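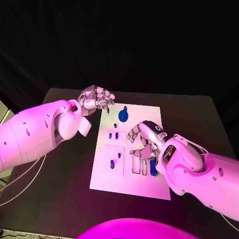

The two arms over the peg board, with the tall cylinder under the right hand.

Two hands, one board: a talk with the student robotics club at Zudcombe

By Pavlović

The robotics club of the technical school in Zudcombe meets every Friday at four o'clock, in a room at the end of the ground floor corridor. I visited them in April, when they were preparing their entry for the Lestance student competition. The club leader, a second-year student of mechanics, agreed to speak with me while the other members continued their work. She asked me not to write her name, as she considers the project to belong to the whole team.

I started with the question of what the robot must do. "It has to put pegs and cylinders in their places on a board," she said. "When I explain this to my grandmother she is a little disappointed. She asks if it can also cook. But to put a peg in a hole is difficult for a robot, and if you can do it well you have learned a great part of the subject."

The board is white and the parts are blue. There are short pegs and taller ones, raised plates to hold them, a round knob on a wide base, and two narrow slots. The team calls the whole programme Bivent, a name which was chosen by vote in the first month and which, she admitted, has no meaning. "We wanted something short for the folder names. Now it is on our registration form and we cannot change it."

The competition gives each team 3 attempts, and each attempt may last 7 minutes. During this time no student may touch the robot or the board. I wanted to know how the points are given. She told me that a part standing straight in its place gets the full points, and a part which leans gets half. If a part falls from the table it is lost for that attempt. "Last year we lost many points in this way. A peg rolls very well. We were all on the floor after the attempt, searching under the chairs."

Why two hands, when one could carry a peg? For this question she took more time. The team began with the right hand only, and for the small pegs it was sufficient. The tall cylinder changed their opinion. "If you hold it near the top, the bottom moves when it touches something. With the second hand you can correct it. You do the same at home with a candle, you use the other hand without thinking." The price is that the arms must not meet. One member of the team works only on this problem, and he has drawn a line on paper which divides the board between left and right. The middle part is given to one hand at a time, like a narrow bridge for cars.

The fingers were the next subject. Many teams in the competition use a simple clamp, and she does not think they are wrong. "A clamp is strong and it is easy to repair. With fingers you have many joints, and each joint has its own character. But our teacher said that we should choose the thing from which we will learn more, and we were young and we believed him." She laughed at this. It was seven months ago.

I asked about the programme itself. The movements are first shown by a student, who guides the arms slowly, and the computer keeps them. The team has collected about 500 of these demonstrations since the autumn. Not all of them are good. Each member has a different way of approaching a peg, some from above and some a little from the side, and in the beginning the robot learned a mixture of all of them. "It started from the side and then it changed its mind. We had to sit together and agree how we pick up a peg. It was a long discussion for such a small thing."

The younger pupils come to watch sometimes, and she likes this. She joined the club herself after standing in the door one afternoon. What would she advise to a pupil who wants to begin? "To learn to use a screwdriver properly, and to write down what you did. We lost two weeks in winter because somebody changed a number and did not write it. I will tell you that the somebody was me."

Before the competition the team wants to practise the slots more, because they are narrow and leave little space for a mistake. They also want to make the hands open more slowly when they leave a part. She expects a place in the middle of the table, and would be content with it. At half past five the others called her back to the computer. She excused herself and asked me to close the door quietly when I go.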